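Progress report: Trudgate help community, second reporting period
Prepared for the Wukuden support fund
Apinya Wattanapong, project lead

Status: on schedule except for item 3. Spending is within the approved amount.

1. Duplicate handling

When the grant started, a question closed as a duplicate simply showed the older link and stopped accepting answers. New members often took this as a rejection and did not come back. We replaced the closing notice in March. It now shows the title and the first lines of the older answer, and it gives the asker one button to say the older answer does not cover their case. Pressing the button puts the question in a short review list instead of starting an argument in the comments.

Members with the reviewer badge work through that list. We asked for a decision within 10 hours and most items are getting one. The slow ones are nearly all about the billing module, where only two reviewers know the subject well. We are looking for more.

2. Tag cleanup

The tag list had grown without any plan. We merged 22 tags that meant the same thing as another tag and wrote usage notes for the ones that were kept. The old names still work in search and redirect to the new ones, so links from outside the site are safe. There was disagreement over the installer tags. The thread on the discussion board ran long, and we left those tags alone until the next version of the software settles what the installer will be called.

Several longtime members asked to be told before merges are made. That is fair. The first batch was announced only on the board, which many people do not read. Later batches were also announced in the site banner.

3. Comment flags

This item is late. The plan was to let members pick a reason when they flag a comment and to show them the outcome afterward. The first half is live. The second half depends on the notification service, and the contractor, Granska, found that messages were being sent twice to anyone who had linked two accounts. We turned the outcome messages off while that gets fixed. Flags are still being handled, but the people who raise them do not hear back unless a moderator writes to them personally.

I would rather leave this off until it is right than send people repeated notices about a dispute. The fix is written and is being tested on the staging site.

4. Moderator guide

Thaweesak, the writing group we hired for the documentation work, delivered a full draft. Moderators have read it and sent comments. Most of the comments are about the section on suspensions, which they felt was too vague about who makes the final decision. A revised section is being written now. The rest of the guide is in use.

5. Next period

We will finish the outcome messages and publish the guide. After that, work starts on the answer history page, which lets readers see when an old answer was last checked against the current version. The design is posted on the board for comment.

No change to the budget is requested. If the notification testing runs over, I will move hours from the history page and let the fund office know in writing before doing so.
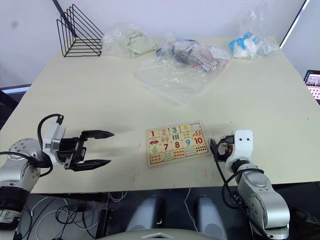
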